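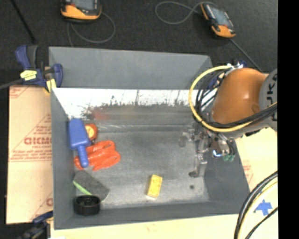
Ticket 178: grasp ranking result does not reproduce
Opened by: Hidayah Tarigan
Status: open
Affects: Hamuro grasp scorer, bin bench

Hidayah Tarigan
The Falville write-up says the scorer picks the best object first even when things are piled together. I don't get that. It goes for the yellow sponge on bare floor nearly every time and leaves the stuff along the left wall for last. A "nearest thing with space around it" rule would do the same.

Baldur Steinarsdóttir
Did you rerun the wall margin calibration? The old file is from July.

Hidayah Tarigan
Yes, twice. No change. The scoop handle lies over the orange bundle and the scorer gives both the same confidence. I don't believe it knows they are two things.

Margareta Zamfir
The paper averages over 9 layouts. How many had objects touching?

Hidayah Tarigan
From their log, 2. So the headline number is mostly easy picks.

Baldur Steinarsdóttir
That's a bit harsh. The pad and the black cup overlap too, try masking one and see if the score moves.

Hidayah Tarigan
Masked the cup. Score for the pad went up by 4 points, which could be noise. I want the plain distance baseline run on the same layouts before anyone cites this.

Margareta Zamfir
Assigned to Tincuța. Leaving open.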